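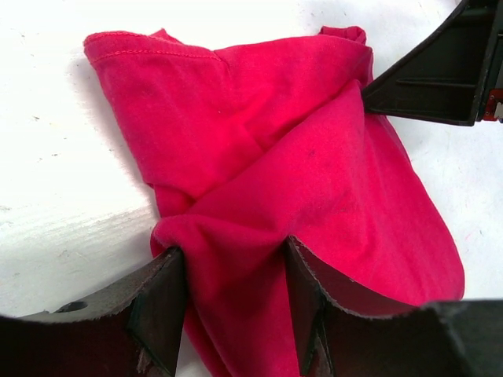

Nirthorpe Issues Field Notice on Grip Force Fault in Doveo Garment Handling Cells

KHAEMBA, 15th October. Nirthorpe has issued a field notice covering the two-finger grippers fitted to its Doveo garment handling cells. Under certain conditions the fingers continue to close after the controller has registered a completed grasp. The fault affects cells running control software version 3 with the soft-goods grasp profile enabled. No injuries have been reported.

The fault was identified at the Khaemba textile sorting site after operators found pinch marks and pulled stitching on knitted items leaving the folding station. A review of 2,000 logged grasps found 46 in which finger force rose above the set limit after contact. All 46 occurred while the gripper was holding a gathered fold of cloth. None occurred on single-layer picks.

Cause

When the fingers close on a fold of jersey or similar knit, the cloth compresses slowly and the finger position keeps changing for a short time after contact. The software read this movement as a slipping item and raised the closing force in steps. The force limit was checked at the start of each grasp but was not checked again after a slip correction. On thick folds, repeated corrections could bring the fingers above the limit until the item was released.

The same behavior has a bearing on operator safety. A person clearing a jam by hand could have fingers caught between the gripper and the cloth at a higher force than the cell's risk assessment allows. The emergency stop circuit is separate from the grasp software and is not affected. An emergency stop halts finger motion but does not open the fingers, and the manual release must be used to free a held item.

Affected equipment

The notice applies to 325 cells. Cells supplied with the Brevent vacuum head do not use the grasp profile and are excluded. Cells running earlier software are also excluded, provided the soft-goods profile has not been added separately.

Required action

Operators of affected cells should disable slip correction in the soft-goods profile and restart the controller. With the function off, some heavier garments may drop during transfer, and transfer speed should be reduced until the drop rate is acceptable. Hands must be kept out of the gripper area unless the cell is stopped and locked out. Finger pads should be inspected for wear at the next shift change and replaced if the edge is rough to the touch.

A software update that checks the force limit throughout the grasp is under test at Khaemba. Release is planned for December. Nirthorpe service staff will install it at no charge and will repeat the force measurement on each cell before slip correction is turned back on.

Cell serial numbers are printed on the controller door. Customers who are unsure whether a unit is affected should send the serial number and software version to their Nirthorpe service contact.

Related items
Doveo cell: manual release procedure, revised
Brevent vacuum head now available for flat linen
Khaemba site adds second sorting line
Service notice: controller door seals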